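Is the Saturday-style produce market in Vormont worth a detour, or is it for tourists now?

Posted in Travel > Markets, Parks and Walks

bumeo_bound

We have four nights in Musbridge in March and I keep reading that the covered market in Vormont is "a must." Every blog says the same thing in nearly the same words, which makes me suspect that half of them never went. They all mention the cheese, they all mention the light through the roof, and not one of them says what a bag of apples costs.

What we like is a market where people who live there do their shopping, and then a park close by where we can sit and eat what we bought. We did this all over Bumeo last year and came home with a suitcase that smelled of dried fish. I don't need cooking demonstrations. I don't need a candle stall.

So my questions are these. Does the market still sell actual food to actual residents? Is the park behind it (Ondieki Gardens, I think) a real park or a strip of grass with a fountain? And is it worth giving up a day in Musbridge for, given the train takes a while and we have no car?

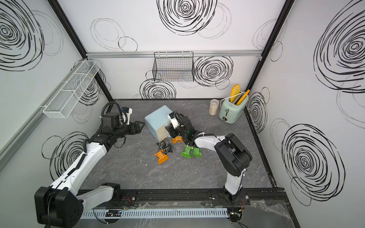
I should add that one of us doesn't walk far on hills, and I can't get a straight answer on whether the gardens are flat. The map makes everything look flat. I've been fooled by that before.

Edited to add: please don't tell me to "just wander and see." We've wandered and seen plenty of closed shutters.

marketbag

Went twice, once on a weekend and once on a Wednesday, and they were two different markets. I'd skip the weekend. The front hall was all gift boxes and honey in tiny jars, and the line for coffee blocked the one aisle that still had vegetables in it. I bought a loaf that was described to me as baked that morning. I have my doubts.

Wednesday was better. The growers set up in the back hall, the side farthest from the station, and the people shopping there had wheeled carts and were arguing over leeks, always a good sign in my book. Prices were chalked up by weight. I paid 4 for a bag of small russet apples, and they were good apples, a bit soft on one side. The cheese everyone writes about is fine. It's cheese. There is a stall two down from it with no sign and a worse display where I liked everything more, and they let you taste without giving you a speech.

Be there before 10 a.m. By noon the growers are packing up, and what's left is mostly olives and the packaged snack stalls near the door, which you could find in any train station. They call those "regional specialties." Turn one over and read the back before you believe it.
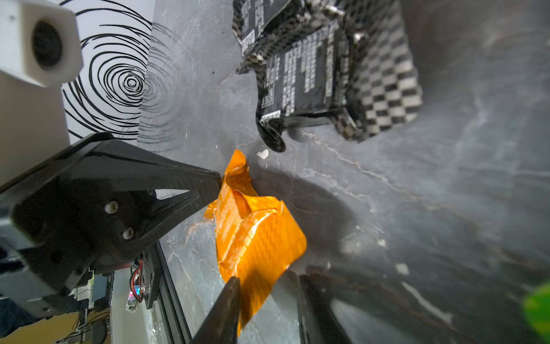 Foil-wrapped snack, small print on the creases

As for the gardens, yes, it's a proper park. Big trees, benches that people use, a pond that was mostly mud when I saw it. I ate my lunch there and was bothered only by pigeons. I would not plan a vacation around it. If you already have a slow day, take the early train, shop, eat on a bench and go back. If you have to give up something you wanted to see in Musbridge, I wouldn't.

One warning: the tourist office hands out a walking map that claims the gardens are "right behind" the market. You go out the back, cross a wide road at a light that takes forever, and then follow a wall until you find the gate. The first gate I tried was locked.

stillwaitingforthe14

Best market in the region!! Go on the weekend, there's music. Get the waffles.

There is a bus from the station too, number 14, so you don't have to walk.

slowgreenmiles

I'll answer the hill part, as it got skipped. The lower half of Ondieki Gardens is flat and paved. The upper half is not, and whoever drew the map should be ashamed. To reach the rose terrace you climb 182 steps – there's a plaque at the bottom with the number on it, as if it were something to be proud of – and the "gentle alternative route" on the sign is a gravel path that is steep enough to slide on. My husband has a bad knee, and we turned back at the second bend.

The good news is that the roses do nothing in March anyway. You'd be climbing to look at sticks. Stay low, go in by the east gate, and keep left past the pond. There's a long row of plane trees with seats under them and a public toilet that was clean when we were there, though it was locked for lunch, so plan for that.

I don't agree that the market is only worth a spare day. Musbridge has one decent park and it's next to a highway. By your third day there you may be glad of the train. But I'd want somebody to confirm that the back hall opens all through March, because the season dates posted at the door didn't match the ones on the website, and the man I asked at the flower stall gave me a third set.

The 14 bus does exist. We waited for it and then we walked.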